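Filed under: Handouts, Stone and Building Materials, Unit 4

Marble and limestone as floor finishes

Both stones begin as calcium carbonate. Limestone is laid down as sediment, and marble is what it becomes after heat and pressure have recrystallised it. Traders use the word marble more freely, for almost any limestone that takes a polish, so check the supplier's data sheet before you write a specification. Tsakiris (Gerasimos Tsakiris, the Pemholm lectures) keeps to the geological meaning and so do we.

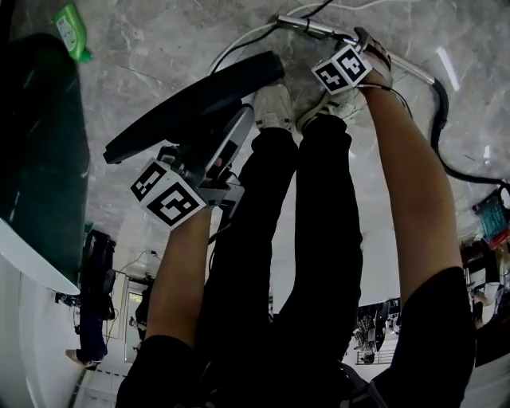 Veining comes from impurities in the original sediment and from minerals deposited later in cracks. Clay, iron oxides and carbon all leave colour. A gray marble floor may carry white and darker gray veins together, and the layout drawing should say whether the veins are to run on from slab to slab or be left random. Matching costs more – there is more waste.

Acids attack both stones. Vinegar, lemon juice and many bathroom cleaners leave dull marks called etching, and a sealer will not prevent it. Grit scratches a polished finish, so entrances need matting.

For the October session, read the Tillell case notes and work out the slab order for the lobby, using 1000 mm modules. Bring your waste allowance.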